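Ticket 344: Precinct lookup sends half of Jokotham to the wrong polling place
Opened by: Lucian Lungu, county party office
Assigned to: Osamu Kinoshita
Priority: High (was: Low, was: "please")
Status: Closed, with grumbling

Lucian, opening note

Voters on the east side of Jokotham type their address into our "Where do I vote?" page and are told to go to Nautiyal Elementary. Nautiyal Elementary has not been a polling place since the county redrew the precincts last July. It is currently a school, with children in it. Primary is Tuesday. I have 41 complaints in the inbox, and one of them is from our own candidate for county commission, who would like to know where to vote for himself.

Also, the opposing campaign has noticed. Their newsletter calls it voter suppression. I would like it on record that these are our voters.

Osamu, first look

Reproduced on the first try. 100 Mill Road gives Nautiyal Elementary. The county's own site gives the Javance fire hall. The county is right, and I'm as surprised as anyone.

The page doesn't hold any precinct data itself. It asks Plerlow, the voter contact package we pay for, and Plerlow answers out of whatever precinct file was last loaded. So either the file is old or Plerlow is ignoring the new one. Lucian, who loads the file?

Lucian

I thought you did.

Osamu

I thought you did. Moving on.

Osamu, March 15, 2020

Got the current precinct file from the county clerk's download page and loaded it. Plerlow said "Import successful" in a nice green box. Tested Mill Road again. Nautiyal Elementary.

Cleared the cache. Nautiyal Elementary. Logged out, logged in, tried a different browser, tried my phone. The school remains open for democracy.
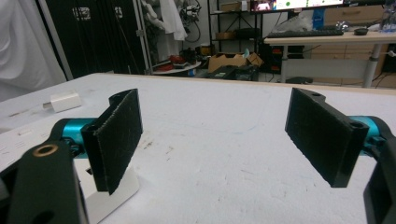 Went through the import log line by line, something I should have done before clearing anything. Plerlow took the new file, then skipped every row where the precinct number already existed. Jokotham kept its old numbers after the redraw and only the boundaries and buildings changed. As far as Plerlow is concerned, Precinct 2 is Precinct 2 and there is nothing to discuss.

There's a checkbox on the import screen labeled "Preserve existing records." It is on by default. It is also under a fold-out called "Advanced," where it has presumably been preserving things since we signed the contract.

Lucian

So we turn it off?

Osamu

We turn it off after I take a backup. With it off, the import wipes anything typed in by hand, and somebody typed in the accessible entrance notes for every location. I'd like to keep those. So would the people who use them.

Steps taken, for whoever gets this ticket next time:

1. Exported the full location table, notes column included.
2. Turned off "Preserve existing records."
3. Reloaded the county file.
4. Pasted the entrance notes back in, matching on building name. Precinct number is useless for this, see above.
5. Dropped the notes for Nautiyal Elementary.
6. Cleared the cache again.

100 Mill Road now gives the Javance fire hall. Tested over 100 other addresses against the county site and they all match.

Lucian

Confirmed from here. The candidate has been told where he votes. He says he was going to the fire hall anyway because there are signs up all over it.

Can the page show the date of the precinct file at the bottom? If I'm going to be accused of something in a newsletter I'd like to see it coming.

Osamu

Added. Small gray type, under the map link. I also wrote to the 41 people with the right address and an apology, and signed your name to it.

Asked Plerlow support whether that checkbox could be off by default. They replied that it is working as designed and closed my request as a suggestion.

Left open: who loads the file. I have put a reminder on both our calendars — first week of every July — and whichever of us sees it first should tell the other.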